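Search this site

Suvdale Lab News, February 5, 2020

Old desktops wanted for the Wokora set

The Wokora project is recording arm runs on used desktop computers. Each run is saved with its wrist and workspace views, and the learning model trains on the good ones. We have about 700 so far.

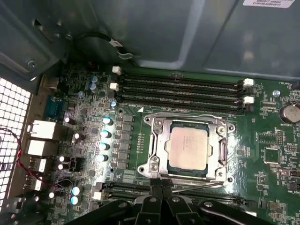 Wrist view, with the gripper over the board and the CPU in its socket.

The tower goes on its side with the panel off. Operators do 14 runs, then swap the machine.
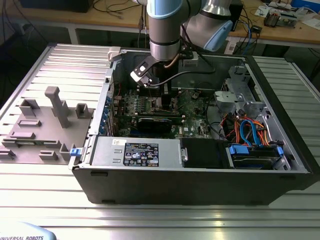 How to donate

Bring towers to the Jirkau desk. Remove your own drives first.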